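**Acrylic tube racks: cleaning, crazing and what to put under them**

**benchrat_utel** -- May 5, 2021
We have 6 clear acrylic test tube racks from Vorkar, bought in September. Two have fine cracks radiating from the holes in the top plate. They get wiped down with 70% ethanol at the end of each shift. Is this a bad batch, or is it us?

**kelpline**
It's the ethanol. Cast acrylic tolerates the odd wipe, but repeated contact at 70% crazes it, and the drilled holes go first, where machining stress is highest. Use dilute neutral detergent, rinse with deionised water, air dry.

**tareweight**
Disagree in part. Ours get ethanol daily and have lasted four years. They were annealed after drilling. Ask Vorkar whether yours were. If they can't answer, assume no.

**kelpline**
Annealing slows it down. It doesn't change the solvent compatibility. I would still stop.

**benchrat_utel**
Asked. No answer on annealing so far. Second issue: the clear racks are hard to see on our white benches, and people catch the corners with their sleeves. I'm considering a dark cover.

**tareweight**
Black felt-type cloth, clipped along the far side with clear clips. The edges of the acrylic show up well against it.

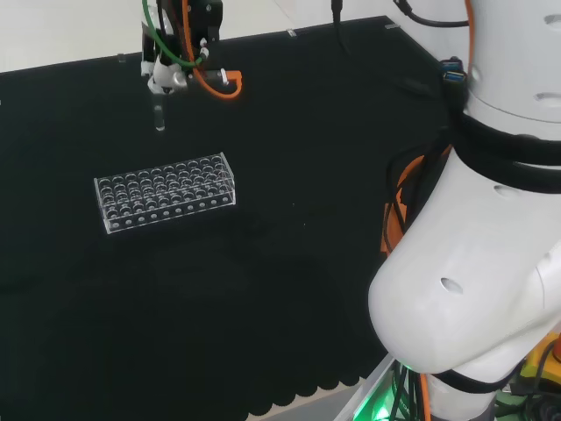
Does the colour of the rack matter for tube work?

Only if you read levels or look for pellets through the side, in which case clear is worth the extra care.

**kelpline**
Cloth is fine for dry work. I wouldn't have it under anything wet. It holds spills and sheds lint, and you can't decontaminate it in place. A black silicone mat does the same job and goes through the wash.

**tareweight**
Silicone grabs the base of the rack. Slide a full one and it tips. Cloth lets it move.

**kelpline**
Then lift it.

**benchrat_utel**
Mat ordered from Ulska, part 896. Will trial it on one bench before doing the rest. Also pricing polypropylene racks from Asfaw for the ethanol area -- opaque, but autoclavable. Keeping the acrylic for anything we need to see through.

**tareweight**
Check the hole diameter on the Asfaw ones. Ours ran tight with labelled tubes.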